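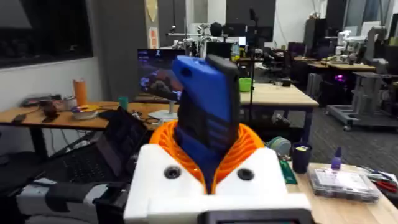 Resetting a shared work table

Time needed: 18 minutes. Supplies: two microfiber cloths, a small tray, cable ties, dish soap.

1. Shut down the laptop and close the lid. Disconnect the charger at the wall first, then at the computer.

2. Take tumblers, cups and bowls off the table before touching any electronics. Tall tumblers go first - they tip easily when a cable is pulled. Empty small items out of bowls into the tray and sort them at the end.

3. Move phones away from the table edge. Place them in the tray, screen up.

4. Trace each cable from the device to the outlet. Coil the slack into loops no wider than 139 mm and secure with one tie. Do not tie power and data cables together.

5. Lift the monitor by its stand, never by the panel. Wipe underneath, then set it back with 200 mm clear behind it for the plugs.

6. Wipe wooden tops along the grain with a damp cloth and follow with the dry one. Metal frames can take a drop of soap.

7. Return only what is used daily. Keep drinks on the side away from the keyboard, at least 22 cm from any device.

Padded covers and fabric cases should be aired open overnight before laptops go back in.

Troels Steinarsdóttir, Drotolbridge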